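How to read a launch date without being taken in

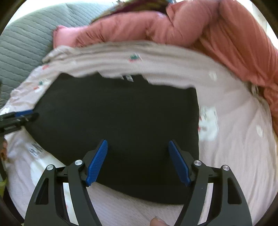 What does "no earlier than" mean on a launch schedule?
It means the rocket will not go before that date, and it promises nothing about when it will go. Read it as the front edge of a window with no back edge.

I have followed small launch firms long enough to distrust every calendar they print. What follows is how I work out whether a date is worth booking a train for. It needs a web browser, a notebook and some patience with press offices.

Step 1. Find out who gave the date
A date can come from the launch firm, from the customer whose satellite is going up, or from a news site that copied one of them. Trace it back. When Dedavia said its Habte rocket would fly in July, four sites ran the story and all of them led to the same press release. That is one source. The customer, Tallisell, had said only that its satellite was "in preparation", a phrase that would also cover a box of parts on a bench.

Step 2. Look for the licence
A firm can be as keen as it likes, but without a licence it is going nowhere. Check the regulator's public pages for the firm, the site and the vehicle. Be careful with the wording. "Applied for" and "granted" get mixed up in press releases more often than I can put down to accident. A licence for the site doesn't cover the rocket, either.

Step 3. Ask which tests are left
Look for the full engine firing on the pad and the fuelling rehearsal. If neither has happened, add months. If a firm says a test "met most of its objectives", write and ask which ones it missed. Mwanaisha Kashindye, who keeps a list of slipped dates for our reading group, gets a useful reply now and then. I mostly get a link to the same release.

Step 4. Check the warnings to ships and aircraft
Before a launch, the sea and air below the path have to be kept clear, and notices go out with dates and times. These are the first papers I give any weight to. They still aren't proof. Notices for Akstead were issued and withdrawn twice while the firm's own page went on showing a cheerful countdown clock. Ignore countdown clocks.

Step 5. Write down every slip
Note the old date, the new one and the reason given. "Weather" is usually fair, and you can check it yourself. "Out of an abundance of caution" tells you nothing. If the new date has no reason beside it, I put a question mark and expect another change.

Step 6. Decide what you'd lose
A refundable room is fine once step 4 is done. Anything you can't get your money back on should wait until the day before, and even then I'd think hard. Gilang Jugah says I am too gloomy and that half the fun is turning up. He lives a short drive from the pad.

Last checked 20 July 2025. The Habte date still reads "no earlier than".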